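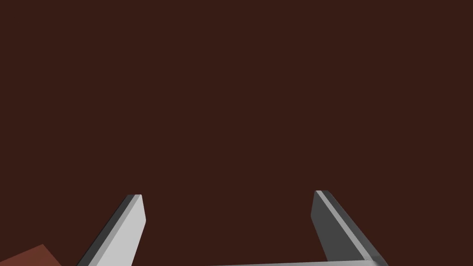 Fixing Ludville's Footpaths First: A Student Look at the Town's Capital Works List

Group report by Aleksandra Kurek, Dariusz Wasilewska and Benvinda Brandão
Local Government and Budgeting, second semester

1. What we set out to do

Every council has a list of things it wants to build or repair, and it never has the money to do the lot. We wanted to know how Ludville decides what goes to the top. Our tutor, Leokadia Zawadzka, suggested we choose one type of asset and follow it all the way through, and we picked footpaths. They sounded dull for about the first hour and then we were hooked.

Our question was: does the order in which footpaths get repaired match the condition they are in?

2. How we did it

We read the last five annual works lists and the asset register that goes with them. The register gives each length of path a condition score from one (new) to five (failed). It also records the year the path was laid and the surface type, although the surface column has a lot of gaps before the Zernar estate was added.

We then walked 80 path segments ourselves, in pairs, over the January break. One person called out cracks, lifted slabs and missing kerb ramps while the other wrote them on the sheet. We started at 7 am most mornings to beat the heat. Benvinda redid the sheet after the first outing as our version had no spot for tree roots, and tree roots are everywhere in Bednarek Street.
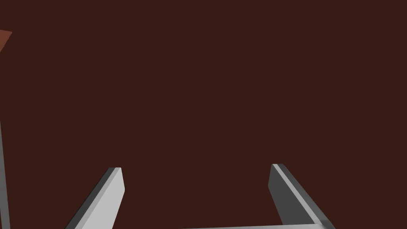
We used the same one to five scale as the council so that our scores could be set beside theirs. Where the two of us disagreed on a segment we took the worse score. We know this pushes our numbers up a little, and we come back to it in section 5.

Zbigniew Rutkowska from the works office gave us an hour of his time and was very generous with it. He explained how the yearly list is put together, starting with the register, then requests from residents, then whatever has to move because of water or gas work in the same street. We had not thought about that last part at all! A path can be in terrible shape and still wait two years so it isn't dug up again straight after.

3. What we found

The main roads do well. Around the shops and the station, our scores and the council's were nearly always the same, and the worst segments were already on the list.

The back streets were another story. Several segments in the Ura Creek end of town were scored two in the register and we gave them four. Most had last been inspected before the big wet winter, so the register is probably just out of date there.

Requests matter a great deal. Streets where residents had written in tended to move up the list, even when the condition score was middling. Dariusz plotted this on a map and it is our favourite thing in the whole project (see Appendix B).
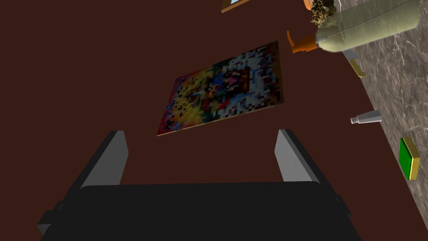
Cost also shapes the order in a way we didn't expect. Small jobs under 600 dollars don't go on the list at all. They are handled by the maintenance crew as they come up, and a few of the paths we worried about had been patched this way between our first and second walks. It would be easy to look at the list alone and think nothing was happening.

4. What we would suggest

Inspect the creek end again before the next list is drawn up.
Put the date of last inspection beside each score when the list is published.
Show the small patch jobs somewhere, even as a simple yearly total for each neighbourhood.

The second one is the change we feel strongest about. The dates are already in the register, so it would mean adding one column.

5. Limits of our work

We are not engineers, and our scores come from eyes and a tape measure. Taking the worse score in a disagreement makes our results harsher than they might be. We also chose streets we could reach on foot or by bus, so the farms on the northern side are missing — a group with a car could fill that in.

Appendix A: Survey sheet, second version
Appendix B: Map of requests and condition scores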